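The Upholsterer of Villalobos Street Is in No Hurry
01/11/2020
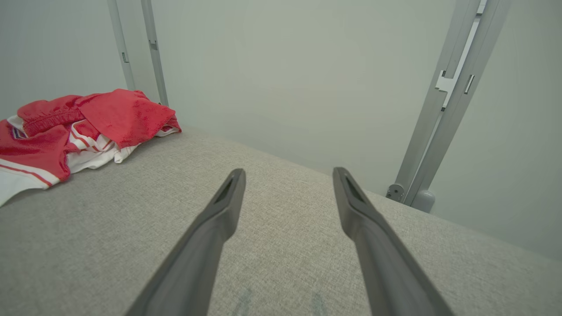 She has been re-covering other people's couches for most of her working life, and when I ask how she got into it she laughs and pours me more coffee before answering. "My aunt had a chair she hated," she says. "She paid me to make her stop hating it. I was a teenager and I did a terrible job, but she kept that chair for years."

The shop, Bandska, takes up the ground floor of an old print building, and she runs it with 2 part-time helpers and a radio that only seems to get one station. January is her busy month. People have had the whole family over for the holidays, she explains, and they've finally taken a good look at what everyone was sitting on.

I wanted to know what she tells customers who can't decide between fixing a piece and replacing it. She thought about that one for a while — long enough for the kettle to click off again in the back. "I ask them to lift one end," she said. "If it's heavy and it doesn't creak, there's usually a good frame in there. I've turned away jobs, sure. I had a loveseat last year, I quoted $700 and then called the lady back and told her to keep her money."

On fabric she has strong feelings, and I got to hear most of them. She likes a tight weave for anyone with cats. She buys a lot of her wool blends from Plarier and swears by Evton thread, which she orders 4 spools at a time and hides from the helpers. "Take the sample home," she told me, more than once. "Leave it out for 3 days. Look at it at breakfast, look at it with the lamps on. The color you love in my shop is going to be some other color in your den."

Before I left, I mentioned the sagging armchair in my own living room, and she asked me what the springs sounded like. I had no idea. She told me to go home, sit down hard and call her.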